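Generation ships talk, Undotport library, back room. Notes for me. Do not hand out.

Slide 1. Title. Wait for the chairs to stop scraping. Say the coffee is free and the opinions are too.

Slide 2. Why I reread Abundio Cárdenas's Trondside in one week. 47 chapters, 118 named characters, and a family tree at the back that leaves out the narrator. Ask who has finished it. Be kind to the two hands that go up.

Slide 3. The ship. It has been traveling for 19 generations and still has a parking problem. Read the bit where the deck council votes on whether the destination exists. Slow down for "motion carried." PAUSE.

Slide 4. Frei, the engineer. Best thing in the book, on the page for up to 40 of its pages, then promoted and never heard from again. Compare with Cenuncombe, his first novel, where the good character gets eaten in the prologue. Some growth there.

Slide 5. What I didn't like. The love story is carried on by memo. The ending explains itself twice, the second time in verse. Skip the verse if we're past 7:30. Skip it anyway.

Slide 6. Would I recommend it? Yes, to people who like plumbing and grief. My sister liked the plumbing.

Slide 7. Leave up during questions. If someone asks about the sequel, I haven't read it. If someone asks whether it's really about taxes, say "partly" and point at the coffee. 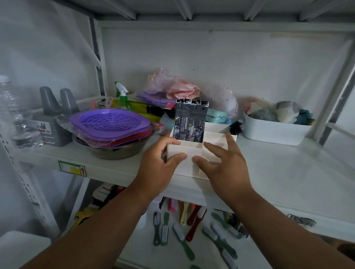
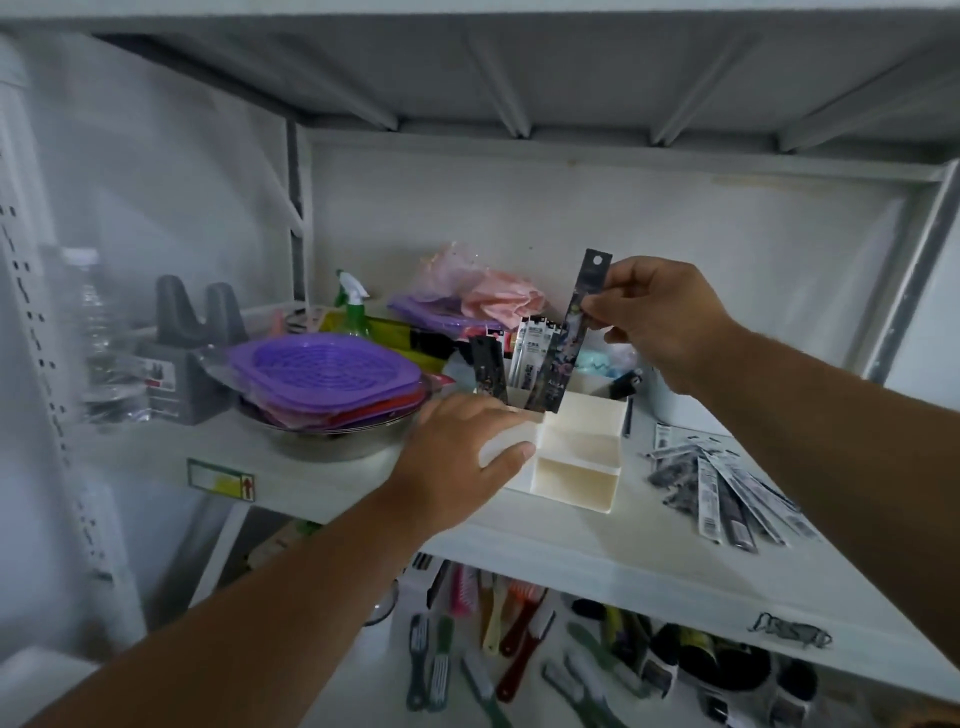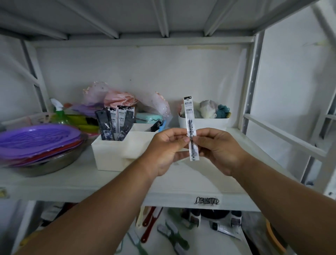
Slide 7: white shelving, packaged items in hand or in the organizer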